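Search this forum Search Advanced search

Case counts on the county dashboard: report date vs. specimen date

tmk_lowell
February 9, 2021
I keep a local copy of the Garside county COVID numbers and I can't reconcile two series. 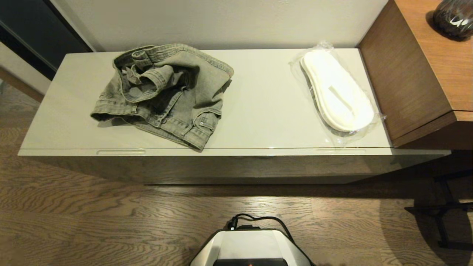 The headline figure is new cases by report date. The downloadable file is by specimen date. For the last week of January the two differ by almost 100 cases, and the gap doesn't close when I shift one series by two days. Has anyone worked out what the county does with late lab results?

pellucid
A fixed shift won't work. The lag isn't constant. Sillden sends its lab results in batches, so a case collected on the 20th can be reported on the 22nd or the 26th depending on when the batch clears. You need the full distribution of delays, and the file doesn't include it.

You can estimate it. Save the file every day and compare each version with the one before. Whatever changes in an older row is a late result.

tmk_lowell
I have daily copies going back six days. Probably not enough.

pellucid
No. You want to cover the longest delay you expect to see, and then some.

hexadecimate
I disagree that it's all lag. Part of the gap is residency. The report date series counts anyone tested in the county. The specimen date file counts residents only, after address matching. People who drive in from Vaka to get tested show up in the first and drop out of the second. That difference never closes, however long you wait.

pellucid
Do you have a source for that? The footnote under the chart says "residents" for both.

hexadecimate
The footnote was changed in January. The old one said "tests performed at county sites." I don't think the method changed with it, only the wording.

pellucid
That's a guess. If the footnote says residents I'd take it as residents until somebody shows otherwise.

orchardgate
There is a test for this. Sum both series over a closed period far enough back that all the labs have reported, say all of November. If it's lag only, the totals should match apart from a small edge effect at each end of the month. If residency is involved, the report date total stays higher.

tmk_lowell
Ran it. November totals: report date is higher, and by more than I'd expect from the edges. I also checked antigen tests. The file has a separate column for probable cases and I had left it out. Adding it closes a good part of the November gap but not all of it.

hexadecimate
So probable cases plus residency.

pellucid
Or probable cases plus duplicates. The report date series isn't deduplicated until the weekly cleanup, and I'm not convinced the corrections get written back to the older days. A person with a positive antigen test and then a positive PCR could be in there twice.

orchardgate
Brilis had the duplicate problem last fall – their notes page describes it. Different county, same software as far as I know.

tmk_lowell
I've emailed the health department's data address with both questions (residency and duplicates). Until they answer I'm using the specimen date file with probables included, and leaving the most recent days off the chart.

hexadecimate
Fine for trends. I wouldn't compute positivity from it, as the denominator is still by report date.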